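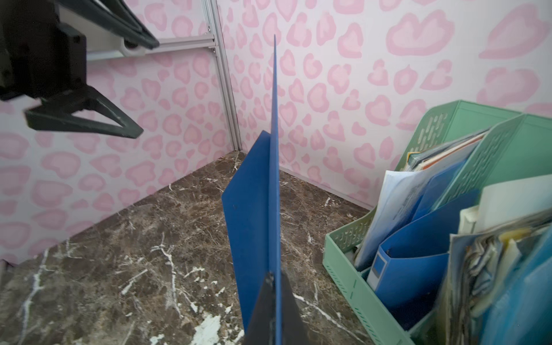
Blue plastic folder, standing partly open.

Section 4: Filing and retaining paper records

4.1 Purpose of this section

This section sets out how paper records are to be prepared, labelled, stored and released under the Mollel records scheme. It applies to every office that keeps paper files, including the branch offices at Brorton and Bosley. Staff who work only with electronic records should refer to Section 6.

A record is any paper that shows a decision, a payment, an agreement or a complaint. Drafts, duplicate copies and circulars are not records and should not be filed.

4.2 Before you begin

You will need the following:

A Priletti register, already opened for the current year
A folder for each subject
Envelopes for any item marked Confidential
A black pen (pencil and gel ink are not accepted)
The office date stamp

Caution: Do not begin a new register until the previous one has been closed and signed by the records manager. Two open registers in the same office will produce repeated file numbers, and these can be corrected only by head office.

4.3 Opening a new file

1. Check the register to confirm that no file already exists for the subject. Search under the full name of the person or firm, and then under any former name.

2. Take the next unused number from the register and write it on the first free line, followed by the subject, the opening date and your initials.

3. Copy the number on to the folder. Write it again on the first sheet inside, in the top right-hand corner.

4. Remove staples, pins and rubber bands from all papers. Torn sheets should be photocopied and the copy placed behind the original.

5. Arrange the papers by date, with the most recent on top.

Note: Where a letter carries no date, use the date on which it was received. A correct entry reads: 3/2/18 (received).

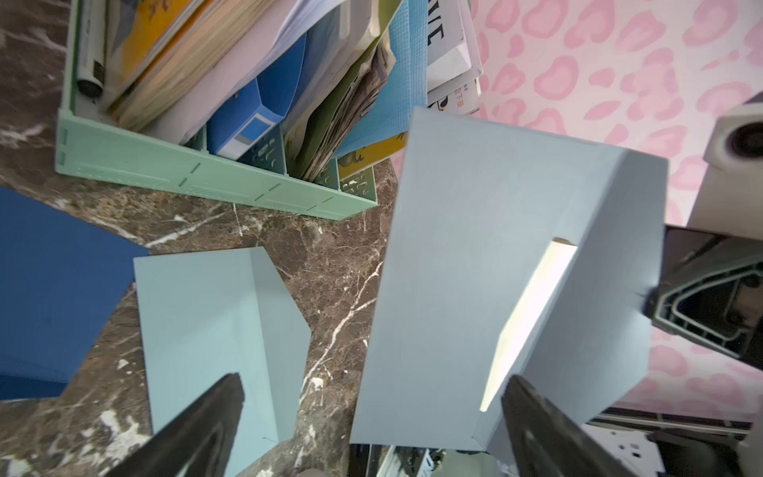 Records and Correspondence Department

4.4 Confidential items

Confidential items are kept in the same file as the papers to which they belong, but in a closed envelope. Medical letters, bank details and references are always treated as confidential. Other papers may be so treated at the discretion of the head of office.

1. Place the item in an envelope large enough to hold it without folding, where one is to hand.

2. Write the file number and the word Confidential on the front. Do not write the name of the person concerned.

3. Seal the envelope and sign across the flap.

4. Enter the letter C beside the file number in the register.

Caution: An envelope which has been opened must not be resealed. Use a fresh envelope, keep the old one behind it, and record the date of opening and the name of the person who opened it.

4.5 Dividing a file

A file becomes difficult to handle once it holds too many papers. When a folder contains 63 sheets it must be closed and a second part opened. The second part keeps the original number, followed by a stroke and the figure 2. Both parts are stored together.

Sheets of card placed between groups of papers do not count towards the limit.

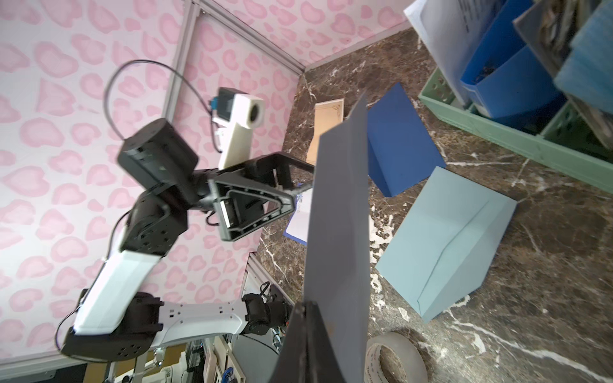

4.6 Lending a file

1. Ask the borrower to complete a loan slip. Slips must be signed by hand.

2. Put the slip in the place from which the file was taken.

3. Enter the return date in the register. The loan period is 21 days and may be renewed once.

4. On return, check that the sheets are in order and that any envelopes remain sealed. Destroy the slip only after this check.

Files may not be taken home. Transfers between Brorton and Bosley are to travel by internal post in a locked bag, and a telephone call should be made to the receiving office beforehand.

4.7 Review and disposal

Each office reviews its closed files every March. Files with a review year of 2027 or later should be left on the shelf and passed over. Those which have reached their review year are listed and sent to Nipon Srithong, Records Manager, for approval. No file may be destroyed until the signed list has been returned.

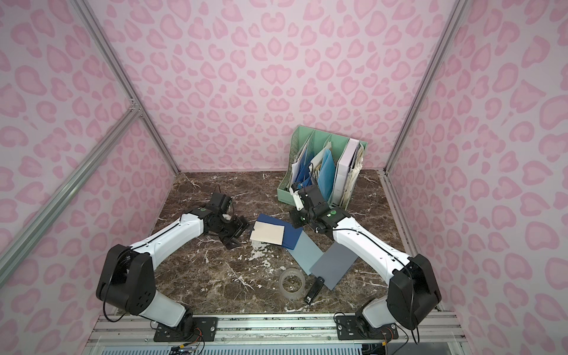 What should be done if a file cannot be found at the time of review?

Enter it on the list as missing, give the date of the last loan shown in the register, and contact the last borrower in writing. The file number is not to be used again, even where the papers are later replaced by copies.

4.8 Related sections

Section 5: Incoming and outgoing post
Section 6: Electronic records
Annex B: Loan slip and disposal list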